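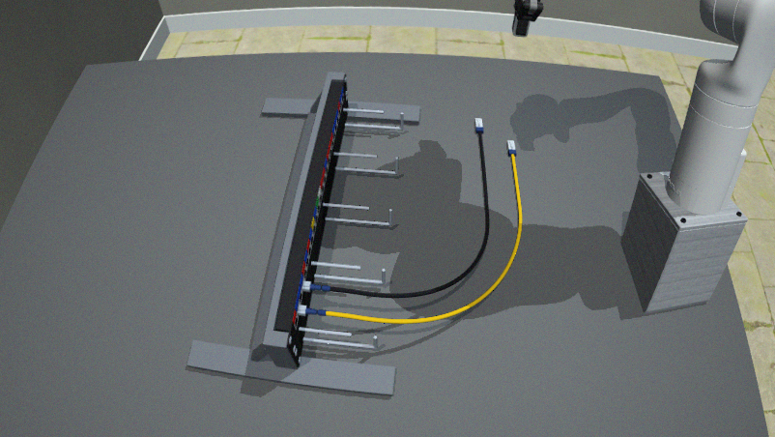
Arken Opens Orders for Its Cable-Handling Work Cell and Adds a Planning Service for First-Time Buyers

JALANBERG, Sep 2, 2026 - Arken is delighted to announce that orders are now open for the Ulier work cell, a bench-sized robot station for patch cable work, and that every order will come with a planning service we have been wanting to offer for a long time.

Anyone who has looked after a busy network room knows the job: a patch panel, a handful of cables, a set of guides to route them through, and then the same again at the next panel. It is patient, fiddly work, and many of the people who come to us have never bought a robot before. They want to know what it will cost, how much floor it needs, and whether it will suit the panels they already own (all very fair things to ask before signing anything!).

So we have tried to make the buying part friendlier. With the new service, called Bright, customers send us their panel layout and cable types, and our team builds the whole station in simulation first, with the arm on its pedestal, the panel on its stand and the cables at their likely lengths. Buyers can look over reach and table space at their own desks, and move things about as often as they like, well before any money goes toward hardware.

Bright takes 30 days from the first call to a written budget, which covers the arm, pedestal, table, installation and training as separate lines, so that a finance office can see what is being paid for and when. Payments may be spread over 4 installments. Customers who would like to begin with the planning service on its own are very welcome to do so, and the fee is taken off the price of any cell ordered later.

We began taking inquiries in May and have heard from 118 sites since then, many of them small ones with a single equipment room and a careful budget. Their questions shaped much of what is in the service today, and we are grateful for every one of them.

First deliveries will leave our Jalanberg workshop next spring. To ask for a planning call, please get in touch with the Arken sales desk on extension 785.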